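A handheld gripper kit that goes home with the user

Mavis Baptiste keeps the kit in a plastic crate under the stairs. It came from Prarnska, a small company that rents out handheld grippers for recording household tasks, and she has had it since December. She has paid for two renewals out of her own pocket, and on the third she asked for a discount and got one.

Baptiste runs Vuvby, a two-person business that prepares clothes handling recordings for teams building laundry and folding robots. Before that she worked in the back office of a dry cleaner. Hafiz Menon, who looks after rentals and repairs at Prarnska, joined the conversation by phone from Korusberg.

The crate holds one gripper, a charger, a spare set of fingertip pads, a calibration card and a printed manual of 18 pages. The camera is fixed to the gripper and looks out over the fingers. A user holds the tool, squeezes the handle to close it, and does the job as a robot hand would have to do it.

"The manual is fine up to page ten," Baptiste said. "After that it was clearly written by somebody who already knew the answer. I called Hafiz four times in the first week."

Menon said the calls led to changes. "The section on setting the finger travel is new. We had it as one paragraph. It is now two pages, with drawings."

Most of her work is done on a bed. She tried a table first and gave it up after a few days. A shirt on a table slides when it is pulled, and the customers she records for wanted garments on bedding, where people in ordinary homes fold them. 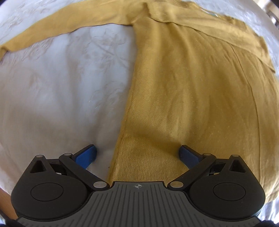

Knitwear takes her the longest. A cotton shirt has a crisp edge that the fingers can get hold of, while a cardigan gives way when it is pinched and the sleeves go wherever they like. She begins with the garment spread out and the tool open, and works from the hem.

"You have to come in low," she said. "If you come straight down you press the knit into the bedspread and pick up both. I did that for days. Then I started putting one finger outside the edge and one over the fabric, and closing slowly."

She would like the grip to be lighter. The handle has a stiff point near the end of its travel, and with thin fabric she finds she squeezes harder than she needs to. Menon did not argue with that. He said the spring was chosen for kitchen work, where people pick up cups and jars, and that a softer one can be fitted at no charge if the tool is sent in.

"I don't want to send it in," Baptiste said. "I'd lose a week."

"We can mail you the spring," Menon said. "It's one screw."

The rental costs 98 dollars a month with the basic software. Buying the kit outright costs 905 dollars, and the pads are extra. Baptiste has not bought one. She said the price was fair for the hardware but she did not want to own a tool that might be replaced by a newer version the year after. Menon confirmed that a new version is planned and would not give a date for it.

She was less happy with the software. Uploads stop if the laptop goes to sleep, and the list of recordings can only be sorted by time. She names her sessions by garment and has to look them up in a notebook. Harahap, the outside firm that writes the upload program for Prarnska, has the sorting request on its list, Menon said.

On comfort she had few complaints. The gripper is heavier at the front than at the handle, and she stops after 20 minutes to rest her wrist. Her business partner has smaller hands and uses a strap.

Would she recommend it? To someone recording at home, yes, provided they can stand reading a manual twice. For a larger group with several people recording at once, she would want to see the software sorted out first. She also thinks Prarnska should include a second set of pads in the price.

Menon said he would pass that along. He also asked her to check the pivot pins on her tool, as the ones on older rentals can work a little loose with daily use. She said she tightens them every other morning and would like a better screwdriver than the one in the crate.

Rental terms and the current manual can be requested from Prarnska's Korusberg office. Prices were correct on 25 September 2025.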